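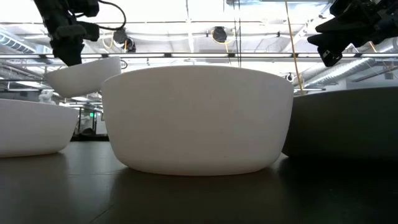 Sorting tableware by foot diameter

Last week I went back to stacking order, a subject I left unfinished in the post on shelf depth. The shelf over the sink is 126 mm narrower than the old one, and the bowls no longer fit in a single row.

My rule so far: measure the foot, then the rim, and ignore the height. A bowl with a narrow foot and steep walls goes deep into the one below it and can bind. A wide shallow one sits high and takes up clearance. White and gray bowls go in separate stacks, and plates stay out of both. Mixed stacks lean once the rims differ by more than 40 mm.

Matte glazes need separate handling. They drag against each other where a polished glaze slides, so I lower each bowl straight down and never twist it. A sheet of felt between pieces cures the drag but adds height. I cut mine from a Narnum drawer liner, which frays at the corners.

Laying everything out on a dark surface first makes the sizes easier to compare – pale rims read clearly against black. I start with the plate, put the bowls around it and build the stacks from there.
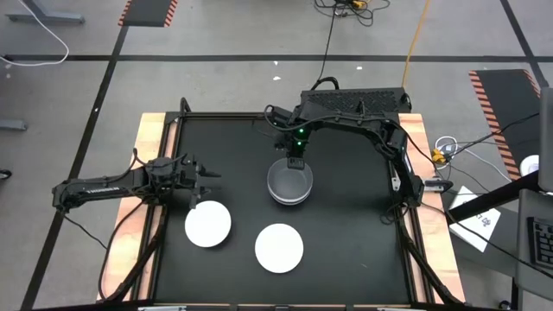 Rachid El Idrissi wrote in to say that he stores his bowls upside down, widest at the bottom, and gets less dust that way. He also finds that the rim carries the weight better than the foot does on a wire shelf. I have solid shelves and can't check the second point. On the first he is probably right, although an inverted stack has to be lifted with two hands.

Still to do: the oval dishes, and the Jider rack, whose pegs are set too close for anything with a thick rim.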